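Home | Kitchen | Workshop | Tools | Robots | Contact

Cable slack and rim contact on a home-built table arm

These notes cover the Civar arm build, set up at home on a folding table. Edin Matić did the wiring; the bracket drawings are by Rianne Hermans. Most of it applies to any light arm that handles crockery.

1. Table

Open the legs fully and check the locks before the arm is powered. A folding top moves when the arm stops sharply. If it rocks, shim the short leg. Do not correct for it in software.

2. Cable

Cut the wrist cable long. The first one was 837 mm and pulled tight at full reach. Leave a loop over the wrist and let the rest run down the outside of the arm. Tie it at 3 points, none of them on a joint. Turn every joint by hand through its whole travel and watch the loop - if it catches on a housing, move the tie.

3. Test dishes

Use stainless steel. It survives a drop and does not chip the table. Polished steel gives bright reflections that upset depth readings, so dim any lamp directly overhead. Start with a bowl standing on a plate, near the front edge and on the same side as the arm.

4. Approach to the rim

Come in from the side at low speed, 4 per cent of maximum, and stop at the rim before closing. Check the height here by eye. The plate under the bowl reaches further out, so the fingers must stay above it.
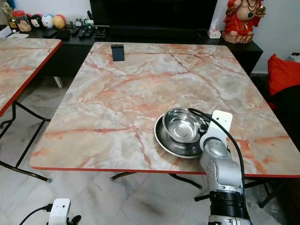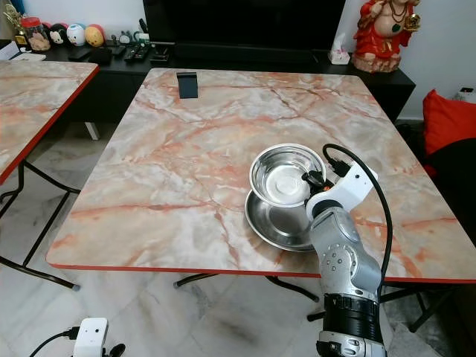
Arm at the rim of the bowl, with the cable looped over the wrist in both.

5. Closing and lifting

Close in small steps and hold for 8 seconds before lifting. If the bowl tips, the grip is too far round the rim. If the plate comes up as well, the fingers are too low. Go back to step 4.

6. Afterwards

Wipe the finger pads with a damp cloth and retighten the wrist screws. Henk Aerts uses a weak thread lock on his. It holds, but allow a day to cure.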